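# Chapter 6: Perception and Grasp Selection for Cloth

The planners in Chapters 4 and 5 made one assumption that we never spelled out. They took an object's shape as given. A bracket, a box or a mug has the same shape on the table as it does in the hand, so six numbers are enough to say where it is. Once those six numbers were known, everything else was geometry and timing.

Cloth breaks that assumption. A shirt dropped twice on the same table lands in two different shapes, and it takes a third shape as soon as a gripper touches it. There is no useful "pose of the shirt" for a planner to work from. The software has to decide what it needs to know about the cloth, find that out from images, and act before the answer goes stale.

This chapter covers the first half of a cloth handling system: finding a place to grasp, closing the gripper, and deciding whether the grasp is good enough to continue. Folding and flattening are left to Chapter 7.

## What you should be able to do

After working through this chapter you should be able to:

- explain why a rigid-body pose estimate is the wrong output for a cloth perception module
- segment a pile of fabric into regions and say how much to trust the borders
- score candidate grasp points using height, local curvature and clearance
- write a grasp check that combines a camera at the wrist with finger width
- design a retry policy that doesn't loop forever

You will need the depth image functions from Chapter 3 and the state machine library from Chapter 5. The code for this chapter is in the `cloth` folder of the course repository.

## 6.1 The running example

We will follow one system through both cloth chapters. Clokness is a small sorting program written for a two-arm workcell. Its job is simple to state: take mixed pieces of fabric from a table, one at a time, and hand each piece to a second program that handles it further. That second program, Fletley, appears in Chapter 7. For now, treat it as a box that accepts one piece of cloth and complains if it gets two.

Clokness has four parts:

1. **Segmenter.** Takes a color image and returns a label for each pixel.
2. **Grasp scorer.** Takes the labels and a depth image and returns a ranked list of grasp points.
3. **Executor.** Moves one arm to the chosen point, closes the fingers and lifts.
4. **Checker.** Looks at the result and returns `HELD`, `EMPTY`, `MULTIPLE` or `UNSURE`.

The parts talk to each other through plain messages, and each one can be run alone on recorded data. We strongly suggest that you keep this property in your own work. When a cloth system fails, the cause is often two steps upstream of where you notice it, and you'll want to replay each step by itself.

The recorded data for the exercises is called the Lidari set. It holds 1,459 grasp attempts with color images, depth images, finger widths and a label for the outcome. A separate group of 300 attempts is held back for testing. Don't tune on those.

## 6.2 Why borders are hard

A segmenter for rigid parts can lean on shape. If it has seen one bracket, it knows what the outline of the next bracket should look like, and it can fill in the hidden portion. A segmenter for cloth gets much less help. The outline of a crumpled towel tells you very little about the towel.

That leaves color and texture, and both can mislead. A strong fold produces a dark line that looks like a border between two objects. A printed pattern produces edges where the fabric is smooth. The opposite error also happens: two pieces of similar color lie against each other, and the segmenter joins them into one.

Clokness deals with this by refusing to make a firm decision too early. The segmenter returns small regions, more than there are pieces of cloth, along with a score for each pair of neighbors. The score says how likely it is that the two regions belong to the same piece. Regions are only merged when a later step needs a merged answer.

```
regions = segment(color)
pairs = neighbor_scores(regions, color, depth)

for p in pairs:
 if p.same_piece > T_HIGH:
 merge(p)
 elif p.same_piece < T_LOW:
 mark_border(p)
 else:
 leave_open(p)
```

The open pairs matter. The grasp scorer avoids them, because a grasp placed across an open pair may pick up two pieces.

## 6.3 Scoring a grasp point

A two-finger gripper holds cloth by pinching it. For the pinch to work, there has to be some fabric standing up between the fingers, or enough slack that closing the fingers will gather some. A tightly flat area gives the fingers nothing to close on, and they slide over it.

The scorer looks for ridges. At each candidate point it fits a small surface to the depth values and reads off two curvatures. A ridge has one large curvature across it and a small one along it. The fingers should close across the ridge, so the direction of the large curvature also gives the wrist angle. This is convenient: one calculation gives both the location and the rotation.

The full score has three terms:

- **Height** above the table. Higher points are less likely to be pinned under something else.
- **Ridge strength**, the difference between the two curvatures.
- **Clearance**, the free space on each side where the fingers must go down.

The weights were set by hand and then adjusted on the Lidari set. You will repeat that adjustment in Exercise 6.4. Expect clearance to matter more than you think it should. A strong ridge with another garment lying against one side is a poor target, and the finger that goes down on that side will often bring the neighbor along.

## 6.4 Checking the grasp

The executor reports that the fingers have closed. It can't report what they closed on. Finger width helps a little: if the fingers meet, nothing thick is between them. But thin cloth compresses to almost nothing, and on the hardware used here the width reading is only good to 2 mm. A single layer of fabric and an empty hand can give the same number.

So the checker also uses the wrist camera. That view has one large advantage – the fingers are always in the same place in the image. The checker can crop a fixed window at the gap between the pads and ask a narrow question about the pixels in it. It has no need to find the gripper first.

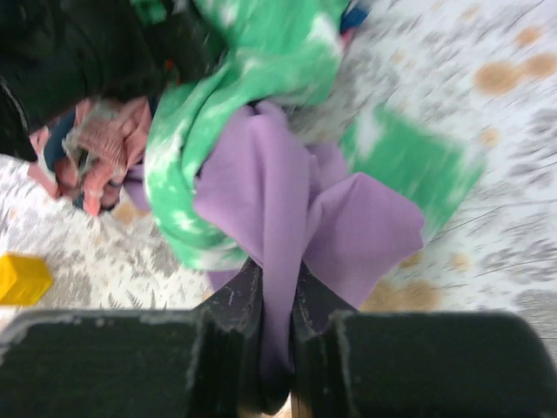
The checker works in three steps. First it takes the window between the pads and finds the main color there, leaving out pixels that are too dark to trust. Shadow inside a fold can turn any fabric nearly black close to the pads, so this mask removes more of the window than you might expect. Second, it grows a region outward from the window and compares it with the segmenter's labels from before the grasp. Third, it looks for a second region that touches the first one above the fingers.

That last step is where `MULTIPLE` and `UNSURE` come from. When a purple cloth is pinched and a green one lies right against it, a single image can't say whether the green one will follow. The pieces may only be touching. The checker returns `UNSURE`, the executor raises the hand a short distance, and the checker looks again. If the second region moves with the first, the result becomes `MULTIPLE`.

Motion blur needs some care. While the arm is moving, the background streaks but the fingers and whatever they hold stay fairly sharp. Early versions of Clokness threw away blurred images altogether. The current version measures blur inside the window only and keeps the image if the window is usable.

## 6.5 When to give up

Every retry costs time, and it also changes the pile. After a failed grasp, the old ranked list is no good. Clokness always takes new images before trying again, even when the second-best point looked nearly as good as the first.

The retry rules are short:

- After `EMPTY`, take new images and choose again, with a penalty near the last point.
- After `MULTIPLE`, open the fingers, back away and choose again with no penalty.
- After two `UNSURE` results in a row, treat the outcome as `MULTIPLE`.
- After five attempts without `HELD`, stop and report.

The limit of five is a setting, and you may change it. Don't remove it.

## Before you go on

Load the first record of the Lidari set and run the segmenter with the default thresholds. Print the number of open pairs. Then raise `T_HIGH` in small steps and watch how the list of grasp points changes. Keep your plots, as Section 6.6 begins with them.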